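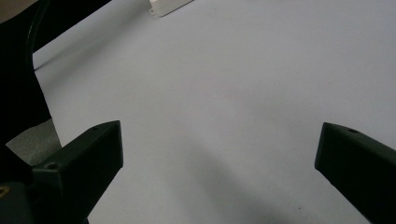 Pale work surface, Rakside room, June

Funding > Drindville Small Grants > Rakside > Progress report 2

We use cookies to improve this site. Accept | Settings

Prepared by Nabila Teoh for Sølve Hellström

You asked for a plain account of where the money has gone. Of the 3724 awarded, 1136 is spent, nearly all of it on tables and electrics. The tables are fine: white, plain, easy to wipe. I still doubt they needed replacing, and I said so in the first report.

The electrics worry me more. Tkachuk quoted for new wall sockets in March and we have heard nothing firm from them. In the meantime Lolovgate supplied power strips at 39 each.

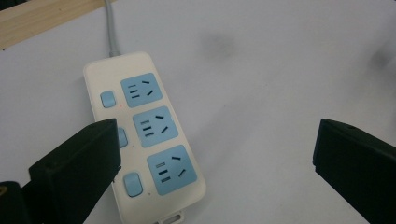
They have three outlets apiece with a blue switch beside each one, and people like being able to turn off one thing without losing the rest. I have no complaint about that. My complaint is that a strip lying across a tabletop takes up the space we paid for, and the cable has to go somewhere. The outlets are also a combined two-pin and three-pin type, and I have asked Lolovgate to confirm in writing that they suit our plugs. No reply yet.

The plan says the room will be ready by September. I would not promise that to anyone. Please hold the second payment until Tkachuk gives a start date, and tell me whether the 73 for cable covers can come out of the furniture line.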